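On the Matter of Bagging Small Items

Following the move to Mukstead, this author has reviewed the household's approach to packing snacks and small toys for outings. Two principles have been adopted.

First, items are set out on a shallow tray before anything is bagged. The lavender one with rounded corners is preferred.
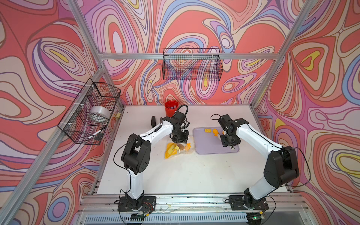
Second, clear plastic bags are to be used in place of coloured ones, so that contents may be identified without opening. Ms. Clementina Simões has recommended labels as well. That proposal will be considered in September, once the kitchen drawers are organised.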